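I've been trying to get better at sorting the rubbish this winter, and it has turned me into a bit of a bore at lunchtime. It started with paper cups. I get through more of them than I'd like (the coffee from Geverik comes in nothing else) and for years I dropped them in with the paper without a second thought. Then in December I read our council's leaflet properly, all 5 pages of it, and found that round here cups have a bin of their own.

Foil was the next surprise. Ours can be recycled as long as it's clean, so I now give it a quick wipe and save it up until I've got a decent lump. 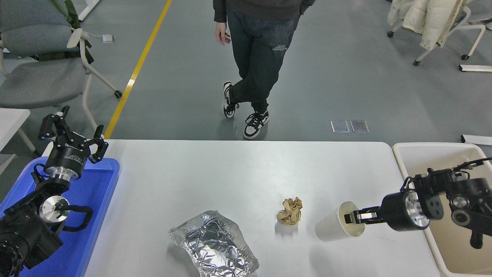 Brown paper is the easy one, and I'm fond of it! I smooth out the bigger bits and use them again for parcels, and anything too crumpled goes in with the cardboard. Greasy bits go in the general waste – I did once try to talk myself into believing a butter stain didn't count.

I've still not worked out what to do with crisp packets. There's a drop-off point over at Satar, but it's two buses away and I only ever have a handful. For now they're in a carrier bag behind the kitchen door, and the bag is getting rather full.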